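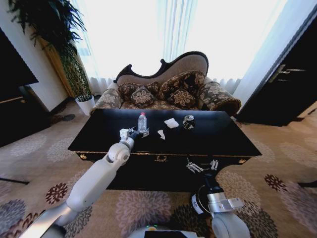 Frequently Asked Questions: Furnished Apartments at Bouvier Court

Booking and applications

How long do I have to stay?
The shortest lease is 21 nights. There is no upper limit, but any stay past 11 months is moved to a standard annual lease, which has its own paperwork and a different deposit.

How much does it cost?
One-bedroom apartments are $2945 a month. Two-bedroom apartments are $3299 a month. The rate is the same all year. Stays that end partway through a month are billed by the night for the extra nights, at the monthly rate divided by thirty.

What is included in the rent?
Water, heat, electricity, internet, trash pickup and one parking space. Cable television is not included. You can have it installed in your own name if you're staying longer than three months, but you have to return the box yourself when you leave.

Is there an application fee?
No. We do run a background and credit check on every adult who will be living in the apartment. You will get a link by email. Most checks come back the next business day. If you have recently moved to the country and have no credit history here, send us a letter from your employer or two months of bank statements.

Can my employer book for me?
Yes. We bill a number of companies directly, including Brodum and Pemari. If your company isn't set up with us, ask the person who handles relocation to write to the leasing office. We need the company's billing address and the name of every adult staying in the apartment.

Can I see the apartment first?
We show apartments between 10 a.m. and 4 p.m. by appointment. If the one you want is occupied, we'll show you another with the same floor plan. The furniture won't match exactly. Apartments were furnished at different times, so the rugs, tables and lamps vary from one to the next.

Deposits and payments

How much is the deposit?
Half of one month's rent. It is due when you sign, and it holds the apartment for you.

When do I get it back?
We mail a check or send a bank transfer within three weeks after you move out. If we keep any part of it, you'll get a written list of the charges with the same mailing. Please leave a forwarding address. The most common cause of a late refund is that we had to track down where to send it.

How do I pay rent?
Through the tenant website, by bank transfer or card. Cards carry a processing fee, shown before you confirm. Paper checks can go in the slot by the office door. We don't take cash.

What if I pay late?
Rent is due on the first. There is a grace period through the fifth. After that a late fee is added, and the amount is printed on page two of your lease.

Moving in

What time can I check in?
Any time after 3 p.m. If you arrive after the office closes, your keys will be in a lockbox and we will text you the code that afternoon. The lockboxes are on the wall to the left of the mailboxes. People often look for them on the right, where the old ones were.

What is in the kitchen?
Pots, pans, dishes and flatware for four, a coffee maker, a toaster, a microwave, a can opener and a cutting board. There is dish soap and a starter supply of dishwasher tablets. After those are used up you buy your own. We don't supply spices or oil.

Are sheets and towels provided?
Yes, two sets of each for every bed. Extra pillows are in the hall closet. We do not change linens during your stay unless you order housekeeping.

Can I bring my own furniture?
Small pieces are fine: a desk chair, a crib, a bookcase. We can't remove our furniture to make room for yours, because we have no place to store it. Please don't put our furniture on the balcony.

I found something damaged when I moved in. What should I do?
Fill out the condition form in your welcome folder and turn it in within 48 hours. List scratches, stains, chips and anything that doesn't work. Take your own photos too. Whatever is on the form won't be charged to you later. This matters most for tabletops and rugs, where we get the most disagreements.

Living here

How do I take care of the furniture?
Use coasters on any wood or lacquered surface. For dark glossy tables, dust with a soft dry cloth and wipe spills right away with a barely damp one. Don't use glass cleaner or anything gritty. On the patterned rugs, blot spills and call us. Please don't use a store-bought carpet cleaner before we've had a look, as some of the dyes run.

Is housekeeping available?
Yes, weekly or every other week, for an added charge. Housekeepers vacuum, clean the kitchen and bathroom, change the linens and take out bagged trash. They don't wash dishes or pick up personal items.

Where do trash and recycling go?
Both are behind the building, past the bike rack. Trash is in the gray dumpster. Recycling is in the green one. Bottles, cans, flattened boxes and clean paper can all go in together. Used napkins and paper towels go in the trash. Caps can stay on plastic bottles. No plastic bags in the recycling, please, even if they are holding recyclables.

Where is the laundry?
One-bedroom apartments share the laundry room on the ground floor, open 6 a.m. to 10 p.m. The machines take a laundry card, which you can load in the lobby. Two-bedroom apartments have a washer and dryer in the hall closet.

Are pets allowed?
Cats and dogs under 40 pounds, two at most. There is a one-time pet fee and it is not refundable. Tell us before you move in. Some apartments are kept pet-free for tenants with allergies.

May I have guests?
Yes. Anyone staying more than seven nights in a row has to be added to the lease.

How do I get into the parking garage?
With the Trokance fob on your key ring. Hold it flat against the reader and wait for the green light. If it stops working, bring it to the office and we'll reprogram it free. A lost fob costs $35.

Something broke. Who do I call?
Put in a request on the tenant website for anything that can wait. For a leak, no heat, or a lockout, call the number on the back of your front door at any hour.

Moving out

How much notice do I have to give?
Fourteen days, in writing. Email is fine.

What do I need to clean?
Empty the refrigerator, wash the dishes, clear off the tables and counters, and take out all trash and recycling. Leave used sheets and towels in the bathtub. A cleaning charge applies if garbage or food is left behind.

What time is checkout?
11 a.m. Late checkout until 2 p.m. is sometimes possible from October through April. Ask the office the day before.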